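Snack pile has taken over the dining table – how do you all store this stuff?
Home & Pantry > Small Spaces

pantrymouse
Posted 5/8/24
OK, I need some opinions. My cousin Sandamali went to the Asian grocery over in Melladwood and came back with what I can only call a lifetime supply of little packaged snacks. Seaweed, crackers with dried fruit mixed in, those golden waffle-patterned cakes (so good with coffee!), puffed things, candy, all of it. It cost her next to nothing and I'm not complaining, but my kitchen has exactly one cabinet that isn't full of pans.

So right now everything lives in a heap on the dining table, on top of my nice green grid tablecloth, and we push it toward the far end when we want to eat. What do you do with mixed snacks in bags that are all different sizes? Bins? Jars? A drawer?

tallboots_ray
Bins. Clear ones, one for salty and one for sweet. I got three of the Diment stackers a couple years ago and I'd buy them again tomorrow. Don't bother with lids, you'll never put them back on.

ovenlight
Strong disagree on no lids, sorry Ray. We're in a humid area and anything open goes soft by the weekend. I move crackers into jars the minute the bag is cut. Seaweed too, that's the worst one for going limp.

tallboots_ray
She's talking about sealed packets though? A sealed packet doesn't need a lid on top of it.

ovenlight
Sealed until a kid gets to it lol

pantrymouse
No kids here, just me and a husband who opens four bags and finishes none of them. So kind of the same thing.

s_patwary
Hi, Shanthi here, long time reader. I went the other way and put snacks in a shallow basket that sits out. When ours were in a cabinet we forgot about them and I'd find stale ones in October from the spring. Out on the table they get eaten. I clip the open ones with clothespins and they go on top, and the rule is you finish a clipped one before you open a new one. It works on my family most of the time.

Also, I wouldn't take the cakes out of their bags if they're the soft kind. They dry out fast.

marblecounter
Am I the only one who thinks food shouldn't live on the dining table at all? I grew up in a house where the table was half mail and half groceries and I can't go back. Get an over-the-door rack. Mine is from Marikar and it has 13 pockets and it holds a ridiculous amount.

pantrymouse
I hear you, but my table already has my little beige radio and the water bottles at one end, so that ship has sailed. I do like the door rack idea. Is it the kind that bangs when you close the door?

marblecounter
A little. I stuck felt dots on the back.

tallboots_ray
Hard to say what size bin you'd need. Whatever you do, pull the candy out into its own thing first, the tiny ones always sink to the bottom and you find them under the crackers a year later.

pantrymouse
I'm leaning toward Shanthi's basket for the open stuff and the door rack for the rest, but I could still be talked into bins. And yes Ray, I see the red candies in there, they're next!

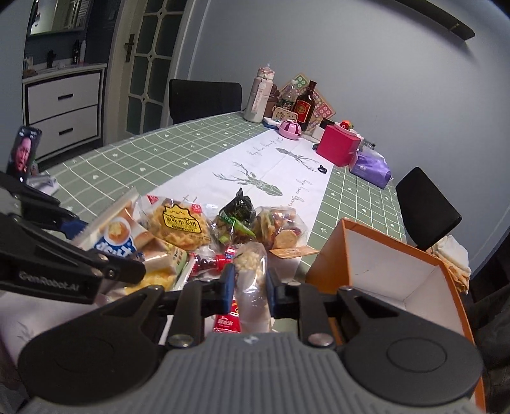 The snack pile as it stands, radio and bottles down at the far end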